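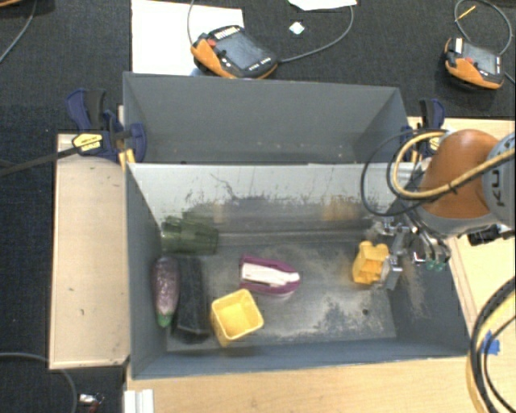
4. Setting up an audience poll

Use this section to add a reader poll to an awards or entertainment story in Skoslow. You need an editor account. Contributors can draft a poll but cannot open it to votes.

4.1 Creating the poll

1. Open the story and select Add-ons, then Poll.

2. Type the question. Keep it to one sentence, and name the ceremony and the year. Readers often reach a poll from a search page months later.

3. Enter the answers. A poll needs at least two and can hold up to 13. For a "who should host" poll, list the names by surname or turn on Shuffle, so that the first name does not pick up extra votes.

4. Choose whether to allow a free-text answer. Free-text answers go to the moderation queue and stay hidden until an editor approves them.

5. Select Save draft.

Note: The wording of an answer is locked once the first vote has been cast. To correct a spelling mistake after that, use Amend label. The old wording is kept in the poll history.

4.2 Opening and closing times

1. Under Schedule, set the opening time. If you leave this blank, the poll opens when the story is published.

2. Set the closing time. The longest run is 28 days. For a ceremony poll, close voting before the broadcast starts — late votes from people who have seen the result will skew the figures.

3. Check the time zone shown beside the clock. It follows the site setting, and your own computer may be on a different one.

Caution: Reopening a closed poll sets the count back to zero. Export the results first (see 4.4).

4.3 Limiting repeat votes

1. Under Voting, choose One vote per reader or One vote per day.

2. If your site uses Istari sign-in, tick Signed-in readers only for any poll with a prize attached.

3. Set the alert level. When a single answer gains more than 1000 votes in an hour, the poll owner receives an email. Voting carries on unless you also tick Pause on alert.

Fan clubs sometimes share a poll link, and a sudden rise may be genuine. Look at the hourly chart before removing anything.

4.4 Showing and exporting results

1. Choose when readers see the totals: after voting, after closing, or never.

2. Percentages are rounded to whole numbers, so a poll with several answers may add up to 99 or 101.

3. To export, select Results, then Download. The file opens in any spreadsheet program. Free-text answers are placed on a second sheet.

Caution: Do not paste reader email addresses into a story or a comment.

Section last revised 2024-01-22 by Soo-ah Moon. For moderation settings, see section 5.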